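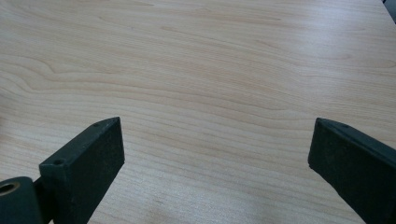 Fingers open over the bench top, rounded mounting part, likely the left pivot housing, at lower left.

Home | Meetings | Minutes | Parts list | Contact

Minutes of the gripper maintenance meeting, July
Posted by the Rurel workshop office
Print this page | E-mail this page

Present: workshop, data and stores. Apologies were received from Wongsuwan.

The meeting opened at 2.15 pm in the small workshop.

1. Minutes of the last meeting
Agreed as a correct record, with one change. Under item 3, "left bush" should read "left and right bushes".

2. Condition of the hand-held gripper
Workshop reported on the gripper used at the Vindgate bench. The fingers had been opening unevenly, the left one lagging behind the right by almost 4 mm at full travel. The left pivot was stripped and the bore cleaned out. There was fine dust packed behind the ring but no scoring. It went back together with a smear of dry lubricant and the two fingers now reach full opening together.

Data asked whether oil could be used in future, as it is already in the cupboard. Workshop said no. Oil had been tried on the previous unit and held the dust.

The finger faces were wiped down and checked with a straight edge. Both are flat enough to keep. The tips are to be looked at again at the next service, and any finger with a rounded tip is to be changed as a pair with its opposite number.

3. Service interval
The present rule is a strip and clean every 500 cycles. Data felt this was too often and that it cost them most of a morning each time. Workshop would not go to double that without a record of wear. After discussion it was agreed to leave the interval alone for now and to do a shorter check between services: open fully, close fully, feel for drag, look at the screws. The short check is to be written on the card kept with the gripper.

4. Setting up on the bench
There has been confusion over the starting position. It was agreed that the gripper is to be set with the fingers wide open and nothing between them, the tips level with each other, before the camera is switched on. The opening is then checked against the gauge block. If the gauge will not pass, the stop screw is to be backed off a quarter turn and the check repeated. The stop screw is not to be adjusted during a run.

Data reported glare from the overhead lights on the pale table top. A matt cloth was suggested, but it creases under the fingers. Workshop will try turning off the row of lights nearest the door.

5. Spares
Stores has 17 finger blanks and four bushes. The bushes are the older Plultitz pattern and need reaming before they will fit. Stores to ask whether the newer pattern can be had in small numbers. Fingers printed before the change of material are to be thrown away.

6. Any other business
The small hex key is missing from the kit again. Stores will supply another and tie it to the case.

The meeting closed at 3.05 pm. Next meeting in September, same room.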